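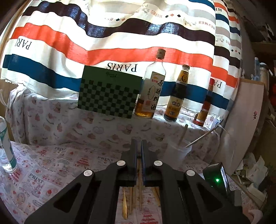
Why do moths fly at the lamp when they could just come out in the daytime, where there is so much more light? A reader in Atport wants to know, and would also like to be told whether the brown one on the bathroom ceiling is a "proper" moth or only a butterfly that has lost its colours.

What a good pair of questions! Let's take the bathroom ceiling first. Your moth is a proper moth, I'm fairly sure of it, and the place to look is its feelers (the grown-up word is antennae). A butterfly's feelers are thin with a little knob at the end, like a drumstick. Most moths have feelers that are plain like a thread, or feathery like a tiny fern. There are some awkward moths with thicker ends to theirs, the burnets for instance, which fly in the sunshine in bright red and black and muddle everybody up.

Then look at how it sits. Lots of moths rest with their wings flat, or folded over their backs like a little tent, and lots of butterflies hold theirs shut above them. Do use the feelers as well though, as there are plenty that don't follow the rule.
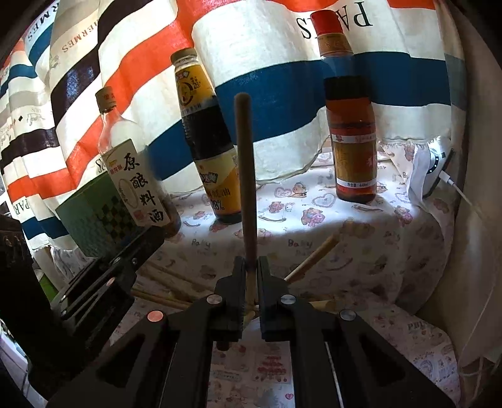 Colour is the clue that people try first and it's the one that lets them down most often. Moths can be pink, green, yellow or white as snow, and two moths of the very same kind can be quite different, one pale and one nearly black. Old moths are a puzzle too, because the colour is made of tiny scales that rub off as they get worn. So look at the shape, the size and the pattern of lines and spots, and write down the month, because a moth that flies in July may not be about at all in March.

The moth group at Trarnby has been doing just this in the meadow behind Linard Lane. Last summer they counted 3,343 moths, and when they had sorted them all out there were 175 different kinds! Every one was let go again in the long grass, well away from the hungry robins.

Now, the lamp. Scientists are still working on this one, but a good idea is that flying insects keep their backs turned towards the brightest part of the world, which at night used to be the sky. If a lamp is beside them they tip over towards it, and round and round they go, poor things. So when you have had a good look at your moth, switch the bathroom light off, open the window and give it a bit of time to find its own way out.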